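Colander

A colander is a bowl-shaped kitchen utensil with holes in its floor, and often in its walls, used to drain liquid from food. It is related to the sieve and the strainer, from which it differs mainly in the size of its openings. The word goes back to the Latin colare, to strain.

Form

Most colanders are round and rest on a ring foot or on short legs, which keep the food clear of the water collecting in the sink. Oval colanders are shallower and longer, and suit long vegetables and narrow sinks. Common materials are stainless steel, enameled steel, aluminum, ceramic and plastic. Handles take the form of paired loops, a single long grip or a flat tab formed in one piece with the rim. The tab adds little to the width and can be pierced for hanging, but gives a poor hold when the bowl is full.

Hole pattern

Holes may be set in straight rows, in rings or in a decorative figure. Straight rows are the simplest to lay out in a mold. Small holes hold back rice and lentils but drain slowly – starch from cooked pasta can close them altogether. The Norham pattern, a row layout sold by the housewares firm Jusano, has 688 holes over the floor and none in the walls. The firm's Olance model uses the same floor with larger holes and is intended for fruit.

Use

Colanders are used for draining boiled food, rinsing fruit and vegetables, and thawing frozen goods over a second bowl. Salted eggplant or cabbage may be left in one for several hours to lose water. A household model typically holds between two and five quarts; catering models are larger and are usually made of metal.

Storage and care

Plastic colanders should be kept away from burners and oven doors. Holes are cleaned with a stiff brush from the outside, before residue dries. Light-colored plastic may stain after contact with tomato or beet. On open tables and shelves the utensil is commonly kept near mugs, plates and condiments, and doubles as a fruit bowl.
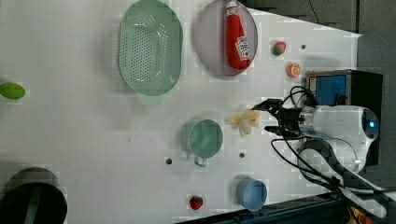 Light green oval colander with a flat handle tab, near a ketchup bottle on a lavender plate.

Discussion

Ranasinghe: The storage section should mention stacking. Oval ones of different makes rarely nest, and mine ends up on its side behind the pans. I would also move the note on stains up to the part on materials.

Last revised 2018-03-19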